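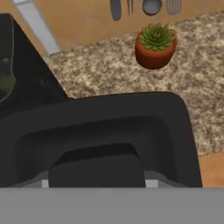
글 Carter Dufour

Canley는 시뮬레이션 안의 로봇 팔을 사람이 직접 조종해 시범 동작을 기록하는 원격 조작 프로그램이다. 개인용 라이선스로 2주 동안 썼고, 저장한 시범은 모두 100개다. 작업은 주방 장면에서 작은 화분을 집어 옮기는 것 하나로 고정했다.

설치는 무난했다. 조종 장치는 따로 사지 않고 예전부터 쓰던 Filtden 6축 컨트롤러를 연결했다. 인식은 바로 됐지만 회전축 두 개의 방향이 반대로 잡혀 설정 파일을 직접 고쳐야 했다. 설정 창에서 축을 뒤집는 메뉴가 있으면 좋겠는데 현재 버전에는 없다.

손목 시점은 호불호가 갈릴 부분이다. 화면 아래쪽 대부분을 검은 그리퍼 몸체가 차지하고, 화강암 조리대와 다육식물 화분은 그 너머로 보인다. 처음에는 답답해서 외부 시점만 썼다. 그런데 외부 시점으로는 손가락과 화분 사이의 거리를 가늠하기 어려워 자꾸 화분 테두리를 쳤다. 사흘째부터는 접근할 때 외부 시점, 잡기 직전에 손목 시점으로 바꾸는 방식에 정착했다. 시점 전환은 단축키 하나로 되고 끊김이 없다.

렌더링 품질은 이 가격대에서 괜찮은 편이다. 조리대의 얼룩무늬가 꽤 촘촘하고 화분 아래쪽의 음영도 부드럽다. 주황빛 타일 바닥은 조금 밋밋하다.

조작 지연은 50ms로 맞춰 놓고 썼다. 이 정도면 천천히 내려가 잡는 동작에는 지장이 없다. 800ms까지 올려 보니 손을 멈춘 뒤에도 팔이 계속 움직여서 시범으로 쓸 만한 기록이 거의 나오지 않았다. 원격 서버에 접속해 쓸 생각이라면 회선부터 확인하는 편이 좋다.

기록 편집기는 기대보다 쓸 만했다. 앞뒤의 멈춘 구간을 잘라 내고, 실패한 시범에 표시를 달아 따로 모을 수 있다. 다만 한 파일이 4000스텝을 넘으면 타임라인이 눈에 띄게 느려진다. 되돌리기가 한 단계뿐인 것도 불편하다. 잘못 자른 시범 몇 개는 다시 찍었다.

비교 삼아 예전에 쓰던 Pledis를 적자면, 장면 수는 그쪽이 많고 조작감은 Canley가 낫다. Pledis는 그리퍼가 열림과 닫힘 두 단계였는데 Canley는 손가락 간격을 연속으로 조절할 수 있다. 화분처럼 둥근 물건을 잡을 때 차이가 크다.

혼자서 모방 학습용 시범을 모으려는 사람에게는 권할 만하다. 여러 명이 동시에 작업해야 한다면 계정 관리 기능이 부족하다.

평점: 5점 만점에 3.5점
장점: 연속 그리퍼 제어, 빠른 시점 전환, 시범 편집기
단점: 축 설정 메뉴 없음, 긴 기록에서 느려짐, 한 단계뿐인 되돌리기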